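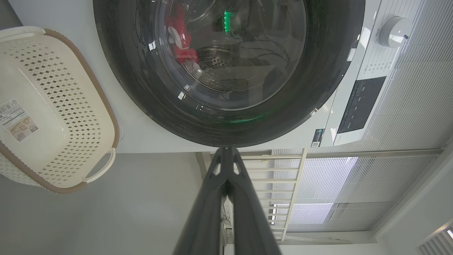 The laundry corner at the Winport house was the last part of the ground floor to be set up, and it is still the plainest. We moved in last August with almost nothing for it. The washer is a white front loader with a round program knob beside the door, and the cream basket with the brown rim came from Limido. Red things get a load to themselves here.

 Posted Jan 23, 2022.

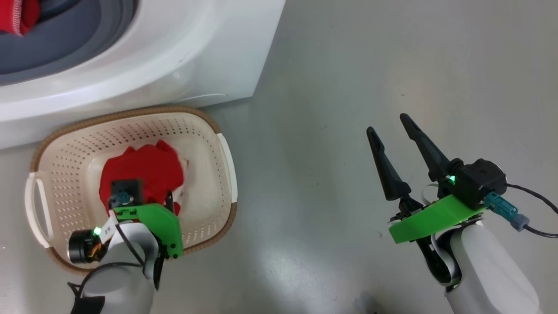
Red garment in the basket, with a bit of white showing.

I wanted a basket with holes in the sides so damp towels could air a little. The first one we bought was solid plastic and smelled after 3 weeks. It holds garden tools now.

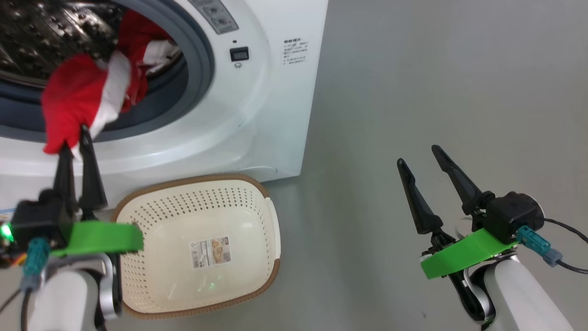 Basket placement took some trying. Right under the door works best for us — anything that drops on the way lands in it, and the floor stays clear. A full load of bedding needs two trips to the line.

The floor was done by Skovach before we moved in. It is gray, smooth and easy to mop.

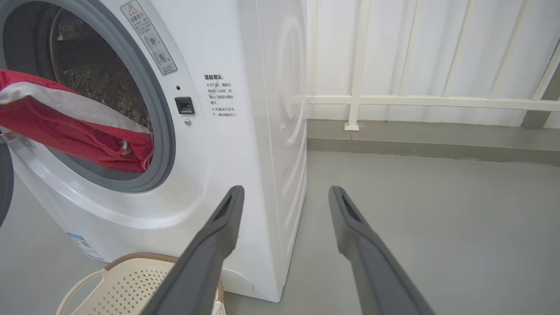
Still on the list are a shelf for detergent, a hook for the clothespin bag and a better light. The shelf will probably go up first. It has to be 12 inches deep, and the one from Krajewska was 5 inches too long for the wall.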